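３．方法

３．１　対象施設と参加者

調査は、卓球を中心とするラケット競技の利用者が多い二つの屋内スポーツ施設、Sondwood と Hesano で行った。両施設とも一般利用者向けの時間枠と会員向けの時間枠を設けており、本研究では会員枠の利用者のみを対象とした。一般枠の利用者は来場の間隔が不規則で、練習量の把握が難しいためである。

参加者は、週に一回以上の練習を半年以上続けている成人80名とした。募集は施設内の掲示と受付での案内によって行い、応募者には研究の目的、記録の内容、途中辞退の自由について書面で説明し、同意を得た。応募時に医師から運動制限を受けていた者、過去一年以内に上肢の手術を受けた者は除外した。利き手、競技歴、用具の種類、卓球以外の運動習慣は初回の質問紙で尋ねた。

競技歴は自己申告によるため、中断期間の扱いが回答者によって異なる可能性がある。このため、競技歴については年数そのものを用いず、「継続して練習している」「一度中断して再開した」「成人後に始めた」の三区分に整理した。区分に迷う回答は、著者が本人に確認したうえで割り当てた。

３．２　障害の定義

ラケット競技の障害調査では、何を一件と数えるかによって発生率が大きく変わる。受診した例だけを数えれば軽い痛みは記録に残らず、痛みの訴えをすべて数えれば筋肉痛との区別がつかなくなる。本研究では、練習または試合に関連して生じた身体の痛みまたは機能低下のうち、次の練習を休むか、内容を変更する必要があったものを障害とした。受診の有無は問わない。

部位は、肩、肘、手首および手指、腰、股関節、膝、足首および足部、その他に分けた。同じ部位の痛みが練習を再開したのちに再び生じた場合は、無症状の練習が二回以上はさまれていれば別の件として扱い、そうでなければ前の件の継続とみなした。発生の仕方は、特定の動作で急に生じた急性のものと、時期を特定できない慢性のものに区分した。両者の境界にあたる例、たとえば以前から違和感のあった肘が一回のサービス練習で強く痛んだような例は、慢性に含めた。

重症度は、通常の練習に戻るまでに要した期間で評価した。ただし、会員の多くは仕事の都合で練習日が限られており、休んだ日数がそのまま回復の期間を表すとはいえない。そこで、各参加者の普段の練習間隔に照らし、休止または変更した練習の回数も併せて記録した。

３．３　練習記録

練習量は、参加者が練習後に記入する記録票から求めた。記録票は一枚に一回分を記入する形式で、開始と終了の時刻、練習内容、主観的な疲労度、痛みの有無と部位を尋ねるものである。練習内容は、基本打球、フットワーク、サービスおよびレシーブ、多球練習、ゲーム形式の五項目から、時間の長い順に二つまで選ばせた。

当初は項目ごとの時間を分単位で記入させる予定であったが、予備調査では、記入者の多くが合計を先に決めてから各項目に割り振っていた。細かい数値を求めても精度が上がらないと判断し、順位の記入に改めた。記録票の改訂は3/14/19に終え、以後の調査ではすべて改訂後の票を用いた。改訂前の票は本稿の分析に含めていない。

回収した記録票のうち、時刻の記入がないもの、または同一日に内容の矛盾する票が二枚あるものは無効とした。有効な票は Sondwood が1000枚、Hesano が700枚であった。施設間の差は主に開館日数の違いによるもので、一人あたりの記入頻度に目立った差はみられなかった。

３．４　用具に関する調査

肘と手首の障害については、用具との関係がこれまでも指摘されてきた。本研究では、ラケットの重さ、グリップの形状、ラバーの硬さ、張り替えの頻度を調べた。重さは施設の秤で測定し、ラバーを貼った状態の値を用いた。グリップの形状はフレア、ストレート、ペンホルダー、その他に分けた。

ラバーの硬さは製品ごとに表示の基準が異なり、そのままでは比較できない。このため、参加者に「硬い」「中間」「柔らかい」から選ばせ、以前に使っていたものと比べた変化も尋ねた。用具を替えてから障害が生じるまでの期間は、記録票の備考欄と聞き取りの両方から確認した。備考欄に記入がなく、本人の記憶もあいまいな場合は不明とし、推定値は当てていない。

用具を複数持つ参加者については、練習で最も多く使うものを主たる用具とした。試合のときだけ別の用具を使う者もいたが、例が少なく、独立した群とはしなかった。

３．５　聞き取り

障害の報告があった参加者には、報告後できるだけ早い練習日に聞き取りを行った。場所は各施設の会議室または休憩スペースとし、所要時間は短くとどめた。質問は、痛みが生じたときの動作、その前後の練習量、準備運動の有無、痛みへの対処の四点を中心とした。

聞き取りでは、参加者が痛みを過小に述べる傾向に注意した。特に長く競技を続けてきた者は、肘や肩の軽い痛みを練習につきものと受け止めており、初めは「特に問題はない」と答えることが多かった。その場合でも、サービスの本数を減らした、バックハンドを避けた、といった具体的な変更の有無を尋ねると、定義に該当する例が見つかった。こうした例は聞き取りの日に発生日をさかのぼって登録した。

発言は要点を書き取り、参加者本人にその場で読み上げて確認した。録音は行っていない。

３．６　分析

障害の発生率は、練習時間あたりの件数として求めた。練習時間には準備運動と片付けを含めず、打球を伴う時間と、フットワーク練習のように打球を伴わないが競技動作を行う時間を含めた。

部位別の集計では、Vincze の分類に従って上肢、体幹、下肢の三群にまとめた値も示す。この分類では股関節が下肢に含まれるが、卓球ではフォアハンドの際に体幹の回旋と股関節の動きが連動するため、腰と股関節を合わせた値も別に計算した。主観的な疲労度については Broltness の尺度を用い、障害が報告される直前の二回の練習と、それ以前の練習とを比較した。
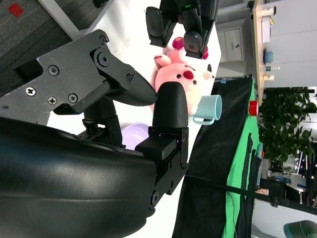
図１

疲労度の記入が一方しかない場合は比較から除いた。欠測を前後の値で補う方法も検討したが、疲労度は同じ参加者でも練習ごとの変動が大きく、補った値が結果を左右するおそれがあった。除外の結果、慢性の障害については比較できる例が減ったものの、急性の障害ではほとんど影響がなかった。

競技歴の区分による違いは、年齢で層別したうえで検討した。成人後に始めた参加者には比較的年齢の高い者が多く、単純に区分どうしを比べると、競技歴の影響と年齢の影響を分けられないためである。練習内容との関連は、各項目が第一位に選ばれた練習の割合を参加者ごとに求め、障害の有無で比較した。多くの項目を同時に比べることになるため、個々の差の有意性は探索的なものとして扱う。

３．７　方法上の限界

本研究の対象は会員枠の利用者であり、競技水準は初級から地域大会の上位まで幅がある。一方、学校の部活動に所属する生徒や、専任の指導者のもとで毎日練習する選手は含まれない。こうした集団では練習量も内容も大きく異なり、本研究の発生率をそのまま当てはめることはできない。

記録票への記入は参加者の自発性に依存している。記入率は調査の開始直後が最も高く、1月に入ってやや低下した。この時期は施設の休館と重なっており、練習そのものが減ったのか、記入が減ったのかを区別しにくい。受付の入館記録と照合したところ、Sondwood では両者の減少がほぼ一致していたが、Hesano では入館記録に比べて票の減少が大きかった。したがって Hesano の冬季の練習時間は実際より少なく見積もられている可能性があり、その期間の発生率は参考値として示すにとどめる。

また、痛みのために施設に来なくなった参加者からは記録が得られない。一定期間票の提出がなかった者には書面で理由を尋ねたが、返信のない者もあった。これらの者に重い障害が含まれていれば、本研究の結果は重症例を少なく見積もっていることになる。返信のあった者の休止理由は、仕事や家庭の事情が大半を占め、痛みを挙げた者は少数であった。ただし、返信した者としなかった者の間に違いがないとはいえず、次章ではこの点を踏まえて結果を述べる。

用具に関する項目のうち、ラバーの硬さは本人の感覚による回答である。同じ製品を使う参加者の間でも回答が分かれることがあり、用具の物理的な性質よりも、打球時に本人が受ける感触を表す値とみるべきである。手首の障害との関連を論じる際には、グリップの形状と重さの測定値を主に用い、硬さの回答は補助的に参照した。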